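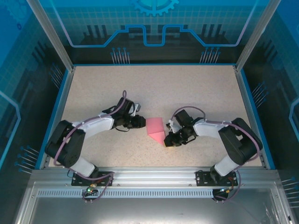
Soup night comes back to Grelton

After the winter break many members asked me when we will cook together again. I am happy to write that the monthly soup night starts again in November 2015, in the same kitchen behind the Grelton library, at half past six.

The first pot will be a pumpkin and barley soup. Cameron Wihongi made it for us in April and I still have people stopping me at the bakery to ask for the recipe. He tells me there is no recipe, only his aunt's habit of roasting the pumpkin with the skin on and adding the barley water at the end. I tried it at home two times. The first time I was not patient enough and the barley stayed hard - please soak it overnight, even if the packet says it is not necessary.

Chih-ming Shih will bring her flat bread with spring onion. She needs a second person at the stove, so if your hands are free from six o'clock, let her know. The dough should rest for one hour before rolling, and she prefers plain flour from the Nepia mill. I used the supermarket kind and my bread was also fine, only a little less chewy.

The price stays at 11 dollars, and children eat for free. Last season we collected 1,088 dollars after paying for the vegetables, and from this we bought the big stock pot and two good ladles. The old pot, with the loose handle, is now at Gramby hall, where they boil corn in it.

Please bring your own bowl and spoon. If you have lemons on your tree we can use them, also parsley, but no more zucchini please, we have enough in the freezer until next year. The car park on Rerkau Street is closed for new asphalt, so you should park beside the oval and walk through the gate.

Names on the list at the library desk, or send me a short message before the weekend.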